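Trallard 170 Folding Work Table
White top, steel underframe
Item 170-W 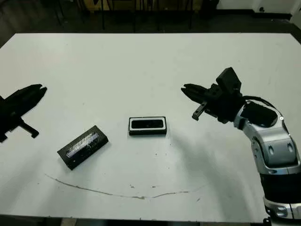 The Trallard 170 is our mid-size work table for sewing rooms, mail rooms, craft studios and shared offices. It folds flat for storage and can be set up by one person. The top is supplied in matte white only. The frame comes in gray or black.

We have sold this table since 2009. The current version has a stiffer underframe than the old one and a new leg lock that can be released with one hand. Legs from the older table do not fit the current frame. If you are replacing a single leg, check the sticker under the top before you order. Current tables have a blue sticker.

Specifications
Length: 170 cm
Width: 70 cm
Thickness of top: 28 mm
Height: fixed at 74 cm, or adjustable with the riser kit
Weight: 19 kg
Maximum load, evenly spread: 300 lb
Frame: powder-coated steel tube
Feet: black rubber, replaceable

What's in the box
One table with legs attached, four spare feet, one hex key and a printed setup sheet. Casters, the riser kit and the cable tray are sold separately.

Setup
Lay the table face down on a blanket or a clean carpet. Open one pair of legs until the lock clicks, then open the other pair. Turn the table onto its long side and lower it to the floor. Two people should do this last part if the riser kit is fitted. On an uneven floor, turn the feet by hand until the table stops rocking.

Cleaning and care
Wipe the top with a damp cloth and a little dish soap. Matte white shows pencil, ink and glue sooner than a gloss surface does. Most pencil marks come off with a white eraser. For ballpoint, use rubbing alcohol on a cotton pad and rinse afterward. Do not use scouring powder or steel wool. They leave shiny patches that can't be removed. Use a cutting mat under craft knives and a trivet under anything straight off the stove.

Small scratches are not covered by the warranty. Replacement tops are available for the current frame and attach with eight screws.

Using two or more tables together
The joining clip (item 170-J) holds two tables end to end or side by side. Order two clips for each join. Tables with casters can't be joined to tables without them, as the heights are different.

Shipping
Tables ship from our Pickering warehouse, one to a carton. Orders of six or more go out on a pallet and need a delivery address with a loading dock or a lift gate booked ahead. The black frame is out of stock and is expected back in August.

Returns and warranty
Unused tables can be returned within 30 days in the original carton. The frame and leg locks are covered for five years. For spare parts, ask for Kieran Haworth. For school and office orders, ask for Olanrewaju Eze.

Page updated June 22, 2018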